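Forums > Trip Talk > Rail Journeys > Grirkside line

Started by dustyplatform, July

Has anyone done the Grirkside to Datport overnighter with a little one lately? We're booked in a twin sleeper and my daughter is beside herself – she's already picked which bag is coming. My question is whether the dinner sitting is worth it or if we should just bring sandwiches. It's $90 for the pair of us, and she mostly eats toast.

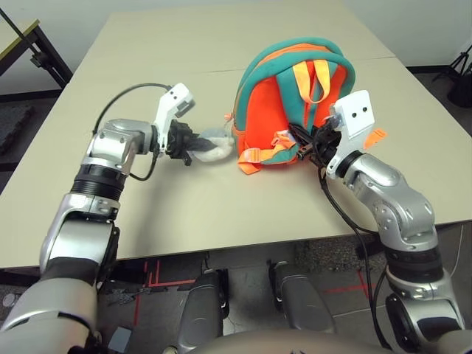
The orange bag, straps side.

kelpie_mum
Skip it! We did it last winter and mine fell asleep before the mains. The buffet car does a decent pie and you can eat it in your pyjamas.

Josex
Disagree with kelpie_mum. The dining car is half the reason you catch that train. White tablecloths, the river going past, staff who fuss over kids. I've done the run 15 times and only missed dinner once, and I sulked all the way to Datport.

dustyplatform
Hmm, that's one each. She'd love the fuss, I reckon. How much room is there in the twin for luggage? I'd like to leave the big suitcase with my sister and just take soft bags.

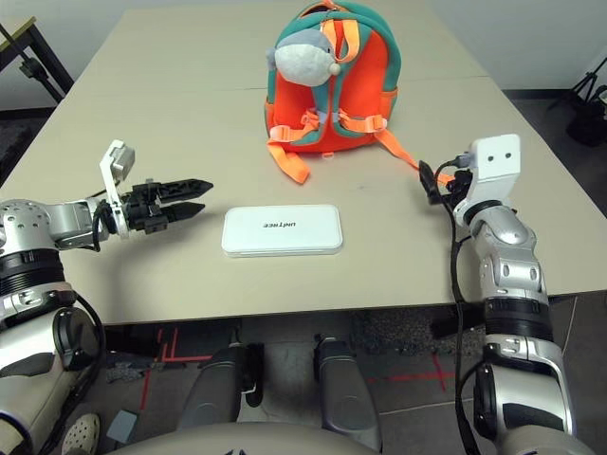 I've also read that the lower bunk on the even side gets the sunrise, so if anyone knows how to ask for that I'm all ears.

Sfakianakis
Soft bags, definitely. There's a shelf over the door and a gap under the bottom bunk, and a hard case fits neither. You can't choose your side online, you have to ring. I was on hold for 25 minutes but the bloke sorted it.

kelpie_mum
Josex, you don't have a three-year-old throwing peas at your white tablecloth, mate.

Josex
Fair point. Early sitting then, 5.30, before the peas get dangerous.

dustyplatform
Righto, early sitting it is. Will ring in the morning about the bunk.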